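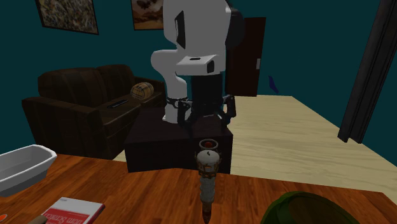

Fergus MacAulay replied that the scheduling tool was probably fine and the account type was the thing to check first, and asked for more detail. So I am posting again with everything in one place.

Scheduled posts stop publishing after switching to a creator account

I run the social pages for a small shop. We post to one main page and 2 smaller ones. Until last month they were all business accounts and I scheduled everything through Vodico. In the middle of the month I changed the main page to a creator account to get the extra audio library. Now anything I schedule for that page sits in the queue, the time passes, and it changes to "Needs attention." The smaller pages still publish on time.

Things I have tried:
Logging out of Vodico and back in
Removing the page from Vodico and adding it again
Posting the same picture by hand from my phone (this works)
Shortening the caption, in case it was too long

The page has 1182 followers, in case there is a minimum. The longest caption I use is under 1000 characters. I have 59 posts in the queue, going into March, and I do not want to lose them. Do I have to switch back to business, and if I do, does the queue survive?

Posted by tukitz_shop_pages
Feb 20, 2022

Fergus MacAulay

Thanks, that helps. It is the account type. When you changed it, the permission Vodico had to publish for you was dropped. Adding the page again inside Vodico does not fix that, as it picks up the old permission and shows the page as connected. You have to remove it from the other side.

Before you do anything, export the queue. In Vodico go to Planner, then the menu at the top right, then Export. You get a spreadsheet with the captions, dates and times. It does not include the media files, so make sure you still have those in a folder.

Then, on your phone, open the settings for the main page and find the list of connected apps and websites. Remove Vodico there. Go back to Vodico on a computer and connect the page from scratch. You should be shown a permission screen with several switches on it. Leave them all on. If you don't get that screen, the old connection is still there and you need to wait a bit and try again.

After that, schedule one test post for ten minutes ahead. If it goes out, open each post in the queue and press Save. They will not pick up the new connection until they are saved again. I don't know of a way to do this in bulk.

If the test post fails, then yes, I would switch back to business. You lose the audio library but direct publishing is more reliable on that account type. The queue is kept in Vodico under the page name, so switching should not clear it, but export it first anyway.

Follower count has nothing to do with it. Your captions are fine too.

Modell

had the same thing with a different scheduler. i just switched back to business and it worked the next day. never used the music anyway

Nguyen-Tran

Most of what Fergus wrote is right. Two points to add from doing this for a client page.

Check who is doing the reconnecting. If the page is linked to a second page that someone else manages, the person logged in needs full control of it. With partial access you can see the page in the list and connect it, and everything looks normal until the first post fails.

Also look at what kind of posts are in your queue. Single pictures were fine for us after reconnecting. Stories were not. They were changed to reminders, so the app sent a notice to my phone at the set time and I had to finish the post by hand. If part of your 59 are stories with stickers or polls, expect to do those yourself whichever account type you pick.

tukitz_shop_pages

Removed it from the connected apps list and got the permission screen this time. The test post went out. I am saving the queue again now, which is slow. There are a few stories in there and they do say "Reminder" next to them, so I will do those by hand. Leaving the account as creator for now.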